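Sistlow method

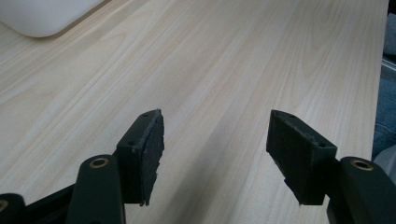

A hand-held gripper with padded fingers, seen from its own camera over a wooden tabletop.

The Sistlow method is a way of training robot arms from recordings made with a hand-held gripper. A person carries the tool and does the task by hand while a camera on it records. The recordings are then used to train a control program for an arm fitted with matching fingers. The method was put forward by Wanda Haverford and Krum Angelovski in a report dated 5 Feb 2021. Its supporters describe it as a cheap replacement for remote control of a real arm. The evidence for that claim is thin.

Background

Haverford and Angelovski worked at the Urndale workshop, where earlier training data had come from an arm steered by joystick. Steering was slow, and operators tired quickly. The hand-held tool did away with the arm during recording, but it also did away with the arm's joint readings. Hand position had to be worked out from the video afterward. The report says little about how often this failed.

Reported results

The report lists 2,537 recordings, of which 800 were kept for training. The rest were dropped for "poor tracking or poor form," a phrase it does not define. Critics have pointed out that picking recordings by hand can make a method look better than it is, and no result for the full set was given.

The trained arm was tested on two tasks, picking up a cup and moving a folded cloth, with 40 attempts at each. The authors called the outcome "reliable" for the cup. Scores for the cloth appear only in a chart without numbered axes. All tests took place on the same table used for recording, so they say nothing about how the arm would do in another room.

Finger pads

Soft pads on the inner faces of the fingers are often credited with much of the success. Pads can make up for a badly aimed grasp, and a comparison with bare fingers would have shown how much of the work they did. The report contains no such test.

Later work

A repeat at Farquharson the following May used new operators and a different table. It matched the cup result only after fresh recordings were added. The Trindus software package includes a version of the method, listed as experimental.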